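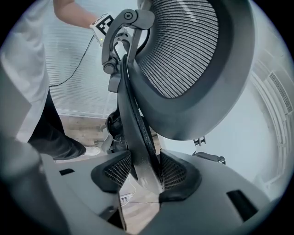
What holds up an office chair?

Your back is held up by a long column of bones called the spine. Many office chairs have a spine too. It is a curved piece that runs up the back of the chair and carries the parts you lean on. On a black chair it is often black as well, so it can be hard to spot.

Why is there a headrest?

Your head is heavy, and your neck carries it all day. A headrest lets the neck muscles have a break. Some are made of mesh stretched inside a plastic rim. Mesh has tiny gaps that let air through.

What are the round knobs for?

People are different heights, so a headrest needs to move. The bracket behind it is a bit like your elbow. It bends at a joint. On some chairs you loosen a knob, move the headrest and tighten the knob again. Ask a grown-up before you try it.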